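Giteo Community Forum > Data Collection > Thin plastic: how many demos before you move on?

keisha_blackwood
Hi all, hoping for a bit of a steer. We're gathering teleoperated examples for a tidying policy (bags and other floor litter into a bin) and we've got 2,073 episodes so far, of which only 217 involve plastic bags. The rest is cups, socks, cardboard, all the well-behaved stuff. Kelly wants to freeze the set at the end of March and train. I'd love another month on bags alone, but I'm the one who enjoys driving the arm, so maybe don't trust me!

bolus_bill
Lovely problem to have. I'd side with Kelly, I'm afraid. Train on what you've got, see where it falls over, then collect for that. We spent a whole winter polishing our cloth set and half of it never made a lick of difference.

gemwood
Gently disagree with Bill. Cloth has some body to it, whereas a thin bag changes shape if you breathe near it, and 217 is thin coverage (sorry) once you split it by floor colour and lighting. I'd want at least 100 more, with a fresh crumple every time. Don't just drop the same bag in the same spot, which is what my lot did until I caught them at it.

kelly_moura
Kelly here, the villain of the piece! My worry is operator habits. We have six people driving and I can tell who it is from the approach alone. More episodes from the same six mostly teaches it our quirks.

bolus_bill
That's a fair point, and I'd rather see two new drivers than another hundred from the old hands. Do you keep the fumbled grasps, by the way?

keisha_blackwood
We keep them if the driver recovers, and label the retry separately. Okay, I think I'm coming round to a compromise: train now on the Conceição split, and meanwhile borrow a couple of new drivers for bags only, pale tiles first, given how the shine washes out see-through plastic. Kelly has agreed, provided I stay off the controls for a bit, and I'll post the numbers in this thread once we have them. 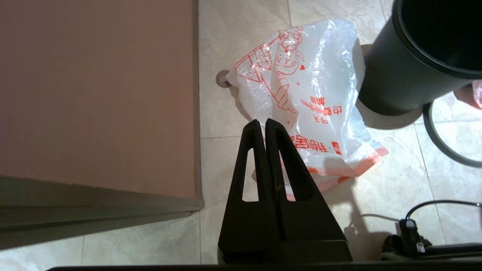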